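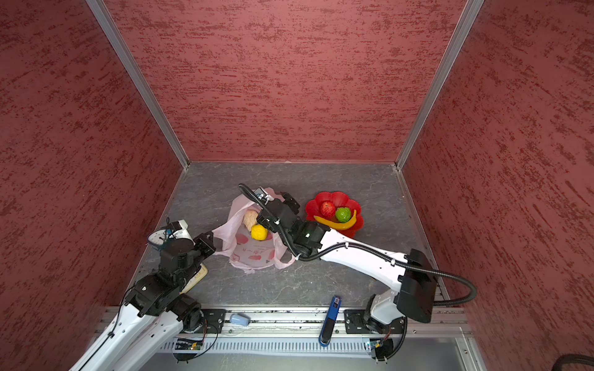

Bread roll and lemon in a pale-pink bag printed with hearts.

Huva Grocery Price Notes

README for the second release. Please read the part on known problems before you make a chart.

What it is

Huva is a table of 2,450 shelf prices for everyday food, copied by hand from price tags in 3 stores: Hustmont, Quinlan and Watik. Each row is one product in one store on one visit. The first release made some claims about which store is cheapest. I have taken those out. The data did not support them then and I doubt it does now.

Files

prices.csv: the main table
products.csv: 142 products, with the names we settled on
stores.csv: store name, opening hours, type of scale used for produce
changes.txt: corrections from the first release, newest first

Columns in prices.csv

product_id: matches products.csv
store: one of the three names above, lower case
visit: visit number, counted separately for each store
tag_price: the price on the tag, in dollars, before tax
unit: each, lb, oz or pack
size: package size as printed, blank for loose items
member_only: yes, no or blank
note: free text, often unhelpful

Blank in member_only means the person copying the tag didn't write anything down. It does not mean no. Several people who used the first release treated blanks as no and got a nice clean result out of it. I would not trust that result.

How prices were collected

Someone walked the aisles with a printed list and a pencil, then typed the sheets up at home. Most visits to Quinlan were on a Friday evening, when the store marks down bread. Visits to Hustmont were mostly in the morning. You can see the trouble. If Quinlan bread looks cheap in your analysis, check the note column for "markdown" first, and remember that not every markdown was noted.

Known problems

Loose produce is the weakest part. Watik sells lemons each, Hustmont sells them by the pound, and Quinlan switched from one to the other partway through. We have no weights for single lemons. The first release had a column called price_per_lb_est that filled the gap with a guess, and the guess was never written down anywhere. It's gone.

Rolls have a similar problem. A "roll" at one bakery counter can be twice the size of a "roll" at another, and the tag doesn't say. Compare them within a store or leave them out.

40 rows have a tag price that I think is a typing mistake. I left them in and put "check" in the note, as the paper sheets are lost and I won't fix a number by deciding what it ought to have been.

February is thin for Watik. Don't draw a trend line through it.

What people have asked for

An inflation figure. No. Three stores and a fixed list can't give you one, and products that vanished from the shelf simply stop having rows.

Brand names. They are in products.csv where the tag gave one. Store brands are marked "own" and have not been matched across stores, whatever the old README said about equal quality.

Checksums and a loading script. Maybe. It's a CSV file and it opens in anything.

Use and credit

Free to use and change. If you publish something from it, name the release you used and say how you handled the blanks. Corrections go to Senan Flanagan, with the row and your reason for doubting it. "Seems high" is not enough, though I've thought the same about plenty of these rows.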